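Memorial Tree and Trail Marker Program
Frequently Asked Questions
Dendport Parks Department
Last updated 08/08/2025

What is the program?

Residents, families, clubs and businesses can pay to have a tree or a trail marker placed in a Dendport park in someone's name. The name can be that of a person living or dead, a group, or an event such as a class reunion. The program covers Baner Park and the Hodelside Trail. It doesn't cover the cemetery or the school grounds, which are managed separately.

What can I choose from?

There are 2 options. A tree comes with a small ground-level plate set in a concrete collar. A trail marker is a post with a name plate on its front face, placed along the Hodelside Trail.

We don't currently offer benches. The bench waiting list is closed and we are not taking names for it.

How much does it cost?

A tree is $3199. This covers the tree, planting, the plate, watering through the first two summers, and one replacement if the tree fails in that time. For trail marker prices, call the office, as they depend on which section of the trail you pick.

Is my payment tax-deductible?

We send a receipt for every payment. Whether you can deduct all or part of it depends on your own situation, so please ask whoever prepares your taxes.

Can I pay in installments?

Yes, for trees only. Half is due when you sign the agreement and the rest before planting. We can't order the plate until the full amount has been received.

What can the plate say?

Up to 114 characters, including spaces and punctuation. Names, dates and a short message are all fine. We don't accept logos, phone numbers, web addresses, or political or commercial messages. You will get a proof by email and need to approve it in writing. Please check the spelling carefully. Once you approve the proof, a corrected plate is at your expense.

Accented letters can be engraved. Write them clearly on the form or email the text to us so we can copy it exactly.

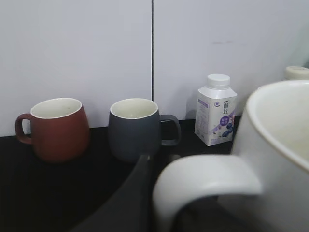 Applications can be dropped off at the parks office or mailed. If you come in person, allow a few minutes for staff to go over the site map with you. You don't need an appointment unless you want to walk the site first.

Can I pick the exact spot?

You can pick from the open sites on the map. There are 39 open tree sites at the time of this update, most of them on the west side of Baner Park. Sites are assigned in the order that signed agreements come in. We can't hold a site over the phone.

What kind of tree will it be?

Each site has a short list of species that suit the soil and the space. You choose from that list. We don't plant fruit trees near paths or parking areas, and we can't plant a tree you bring from home.

When are trees planted?

Planting runs from the fall until the ground freezes, usually by early December. If your agreement comes in too late for that, your tree will go in the following spring. You may attend the planting if you let us know ahead of time, but dates can change at short notice with the weather.

Trail markers can be installed any time the ground isn't frozen.

May I leave flowers or other items?

Cut flowers without a vase or wrapping are fine and will be removed after a week or so. Please don't leave glass, candles, balloons, wind chimes or solar lights, and don't plant anything around the base. Mowing crews will take these items away, and we can't store them.

What happens if the tree dies or the plate is damaged?

During the first two summers we replace the tree once at no charge. After that, we will contact you and you may pay for a new one or release the site. Damaged plates are repaired or replaced for ten years. Please keep your address and email current with us, as we can't reach you otherwise.

Can I transfer my site to someone else?

A family member can take over as the contact person. Sites can't be sold.

Who do I contact?

For applications, sites and payments, ask for Kerubo Mwaipopo at the parks office. For plate wording and proofs, ask for Hậu Đoàn. Forms are also available at the front desk of the Jeon Community Center, but completed forms should not be left there.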